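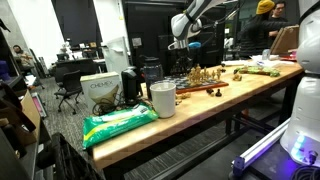 Buenas tardes. Me llamo Mitiku Ejigu y hoy voy a hablar del café en casa, de cómo lo preparamos y de cuánto tiempo le damos. (Pausa. Mirar a la sala.) Yo nací en una familia donde el café se toma en tres rondas, y la primera ronda sola puede durar una hora. Cuando llegué a este país, aprendí a usar filtros de papel, como los de la caja de Chemex que está detrás de las toallitas verdes, y durante mucho tiempo pensé que eso era hacer trampa. Ahora no lo pienso. Quiero explicar por qué.

Primera parte: el tueste

Mi tía, Adanech Feyisa, tuesta el grano delante de las visitas. Pasa la sartén por la sala para que cada persona huela el humo. Decir aquí: el olor ya es parte de la bebida. En el taller de Tufa hicimos la prueba con 112 personas, y muchas reconocieron mejor el café por el olor que por el sabor. 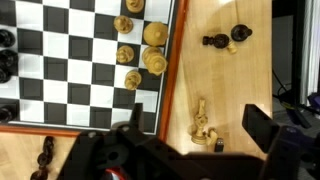

El segundo punto del tueste es el descanso. El grano recién tostado tiene gas, y con el filtro de papel este gas molesta, porque el agua no pasa de manera igual. En la jarra de barro molesta menos. Yo dejo descansar el grano 2 días. Bereket Tsegaye no espera nada y su café también es bueno, así que no voy a pelear por esto.

Segunda parte: la espera

Contar despacio la historia de la casa de Nazareno Ruggiero. Él ponía la cafetera al fuego y nadie podía hablar de trabajo hasta que subía el café. Jugábamos una partida, casi siempre sin terminarla. Perdí muchas veces. Si la sala se ríe, esperar.
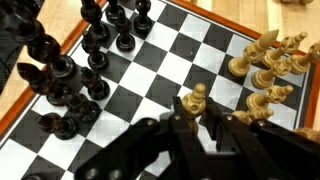
Una pieza clara sobre el tablero.

Decir: una partida lenta y un café lento piden la misma paciencia. No leer esta frase, decirla mirando al público.

Después, preguntar quién toma el café de pie. Normalmente levanta la mano más de la mitad. Agradecer y seguir, sin regañar a nadie. Siobhán Breathnach me corrigió esto en el ensayo: yo sonaba como un profesor enfadado.

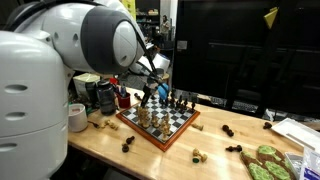
Tercera parte: el agua

Para 1000 gramos de agua, mi receta está en la hoja que repartimos en la entrada. Verter en 3 veces, en círculo, sin tocar el papel. Si hay preguntas sobre el molinillo, contestarlas al final, en la mesa de Gimness. Dar las gracias a Dalilport por la sala y pasar la palabra a Bereket.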